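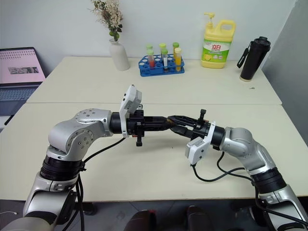 Photo: Kamran Hayat

brundodo-tech mailing list archive, January 2018
Subject: Re: Aravena saves rejected after patch 2
From: Kamran Hayat

The cause is the header and has no connection to the size of the save. Details follow the quoted message.

> I have a Brundodo save with the whole base map cleared and every
> side contract done. Bought the Aravena expansion at the weekend,
> installed it, let the launcher apply patch 2, and now the game says
> "This profile cannot be used with installed content". The same file
> loads if I untick Aravena in the launcher. A new profile works fine
> with Aravena on.
>
> I ran the file through Drunudel and it reports no errors. The
> inventory block is enormous, as I never sell anything, so my guess
> is that the expansion lowered the item limit. Should I dump
> everything in the harbour chest and try again? Also, would
> re-buying on the other storefront help? I'd rather not pay twice.
>
> Playing on Windows, English build, cloud sync on.

Please don't buy it a second time. Both storefronts ship the same content files, and the entitlement check has already passed by the time that message appears. A failed entitlement gives a different message and sends you back to the title screen.

Emptying the inventory won't help either. The limit didn't change. In the base game the item table is allocated at 3520 entries and Aravena allocates exactly the same. If you had gone over it, the game would have refused to pick things up long before you installed any expansion, and you would have noticed.

What changed is the content mask. Every Brundodo profile has a short header, then the world block, then the inventory block, then a checksum. The header holds a format version and a field with one bit for each content package the profile has seen. Before patch 2, the game set the bit for the pre-order costume pack when the costume was first worn. From patch 2 onwards it sets the bit when the pack is installed, and it treats a profile as inconsistent if the pack is installed and the bit is clear. That comparison runs only when an expansion is active, so your profile loads with Aravena unticked.

So: if you own the costume pack and never put the costume on, your old profile fails. A new profile is written with the bit already set and passes. I can reproduce this every time with a clean install and a base game profile saved before the first contract.

Drunudel reports no errors for the simple reason that there are none by its rules. It checks block lengths and the checksum. It reads the content mask, prints it in verbose mode and does nothing else with it. Run it again with the verbose switch and look at the line labelled "content". If the last digit is even, you have this problem. If it is odd, you have something else, and I would like to see the full output.

The workaround, for which you don't need to edit anything:

Turn cloud sync off in the launcher. If you leave it on, the older copy can come back down over the top of the repaired one.

Copy the profile folder somewhere outside the game directory. Copy the whole folder, including the thumbnail file, as the profile menu hides any entry without one.

Untick Aravena, start the game and load the profile. Go to any wardrobe. The one in the lighthouse is closest if you saved in the harbour.

Put on the pre-order costume, leave the wardrobe menu completely, then save by hand at a desk. Autosave writes the world block and leaves the header alone, so walking through a door is not enough.

Quit to the desktop, tick Aravena, and load. You can take the costume off again afterwards – the bit is never cleared.

Turn sync back on and choose the local copy when it asks.

If the costume isn't listed in the wardrobe at all, the pack is flagged as installed but its files are missing. Verify the files from the launcher first and start again from the top.

Some people on the forum are passing around a hex edit for this. It does set the correct bit, but the version posted there doesn't recalculate the checksum, and the game then moves the profile into the quarantine folder. If that has already happened to somebody here, the file is still intact. Move it back, restore the original byte and follow the steps above. The next Drunudel build will have a repair option that handles the mask and checksum together. It is written, but I have only tried it against my own test set of 21 profiles, all from the English build. The Japanese build uses a longer header and I don't have a copy to check against. Offsets from anyone who does would be welcome.

I have sent all of this to Hultholm through the support form, with a pair of profiles attached that differ only in the one bit. The automatic reply gave me a ticket number and no date. The behaviour was not in the patch notes, and I doubt it was intended, given that the base game on its own still accepts the old profiles.

One separate point on the item table, as it comes up often. Stacked items use one entry for each stack, and items with a condition value never stack. If you keep every worn lantern and every dented colander you will get to the limit eventually, expansion or no expansion. The harbour chest counts towards the same table, so moving things into it frees no entries. Selling does.

Kamran

--
Drunudel bug reports: please attach the verbose output as plain text. Screenshots of the console can't be searched.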